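Stellungnahme zum Bebauungsplan schreiben: so wird sie gelesen und abgeheftet

Irgendwann im April hängt ein neuer Zettel im Schaukasten, zwischen der Leinenpflicht und dem Kirchenkonzert vom Vorjahr. Darauf steht, dass der Entwurf eines Bebauungsplans veröffentlicht wird. Wer jetzt weitergeht, darf sich in zwei Jahren beim Anblick des Krans wundern. Wer stehen bleibt, hat in der Regel einen Monat Zeit, und der ist kürzer, als er klingt.

Ich habe das inzwischen ein paarmal mitgemacht, zuletzt beim Gewerbegrundstück am alten Güterbahnhof (Projektname "Lostgate", fragen Sie mich nicht). Was dabei gelernt wurde, steht im Folgenden. Eine Rechtsberatung ist es nicht, die kostet mehr und hat weniger Klammern.

Was Sie brauchen

Das Aktenzeichen oder die Nummer des Plans, das genaue Ende der Frist, eine Postanschrift und einen ruhigen Abend. Wut ist als Antrieb brauchbar, sollte aber vor dem Ausdrucken verraucht sein.

Schritt 1: Frist notieren

Sie steht in der Bekanntmachung. Es zählt der Tag, an dem das Schreiben bei der Gemeinde eingeht. Der Poststempel ist ein schönes Andenken. Schicken Sie es per E-Mail oder über das Beteiligungsportal, falls es eines gibt, und speichern Sie die Eingangsbestätigung. Wer auf Papier besteht, gibt es am Empfang ab und lässt sich eine Kopie stempeln. In unserem Rathaus schließt der Empfang um 11:30 Uhr, auch am letzten Tag.

Schritt 2: Die Unterlagen lesen, aber nicht alle

Bei uns waren es 330 Seiten. Lesen Sie zuerst die Begründung, dann die textlichen Festsetzungen, dann die Planzeichnung mit der Legende daneben. Von den Gutachten reicht beim ersten Durchgang die Zusammenfassung. Das Verkehrsgutachten, bei uns vom Büro Nislow, lohnt einen zweiten Blick: Wann wurde gezählt? Getachew Wolde aus der Parallelstraße fiel auf, dass die Zählung in den Schulferien lag. Das war unser bester Punkt, und er stand in einer Fußnote.

Schritt 3: Trennen, was in den Plan gehört und was nicht

Ein Bebauungsplan regelt, was wo und wie hoch gebaut werden darf, wo Zufahrten liegen, welche Bäume bleiben. Ob der künftige Mieter ein sympathischer Mensch ist, regelt er nicht. Auch der Wert Ihrer Terrasse als Ort der inneren Einkehr taucht in der Legende selten auf. Brauchbar sind zum Beispiel Verkehr, Lärm, Verschattung, Entwässerung, Artenschutz, Stellplätze und die Höhe der Gebäude gegenüber der Nachbarschaft.

Schritt 4: Schreiben

Ein Absatz pro Punkt, jeder Absatz mit Nummer. Jede Anregung muss später abgewogen werden, und wer fünf Anliegen in einem Satz unterbringt, bekommt auf eines davon eine Antwort. Welches, entscheidet die Tagesform der Verwaltung.

Bewährt hat sich diese Reihenfolge: Fundstelle, Einwand, Wunsch. Etwa so:

"Zu Festsetzung 4.2: Die Zufahrt zum 2964 Quadratmeter großen Baufeld mündet gegenüber der Schule. Das Verkehrsgutachten beruht auf einer Zählung in den Ferien. Ich rege an, die Zählung in der Schulzeit zu wiederholen und eine Zufahrt von Norden zu prüfen."

Fertig. Kein "mit Entsetzen", kein "seit Generationen". Trinidad Fuentealba hat unseren Entwurf gegengelesen und alle Ausrufezeichen gestrichen. Er war danach eine Seite kürzer.

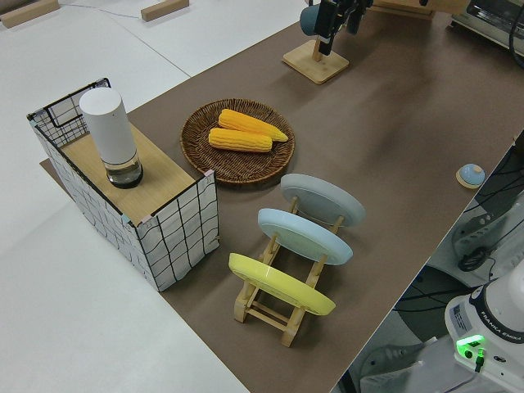 Schritt 5: Einzeln oder gemeinsam?

Beides geht. Eine Sammelliste macht Eindruck in der Zeitung, inhaltlich bleibt sie eine einzige Stellungnahme, auch mit 800 Unterschriften. Wenn Sie in der Straße unterschiedlich betroffen sind, schreibt besser jeder selbst. Kopieren Sie dabei nicht denselben Mustertext zwanzigmal, der wird auch nur einmal beantwortet.

Schritt 6: Dranbleiben

Der Rat entscheidet über die Abwägung meist in öffentlicher Sitzung. In der Vorlage steht dann neben jedem Einwand ein Satz der Verwaltung, sehr häufig "wird zur Kenntnis genommen". Das heißt nein. "Wird teilweise berücksichtigt" heißt, dass irgendwo eine Hecke dazukommt. Wird der Entwurf wesentlich geändert, wird er noch einmal veröffentlicht, manchmal mit verkürzter Frist. Also wieder am Schaukasten vorbeigehen.

Unsere Zählung wurde übrigens wiederholt. Die Zufahrt liegt immer noch gegenüber der Schule, jetzt aber mit Hecke.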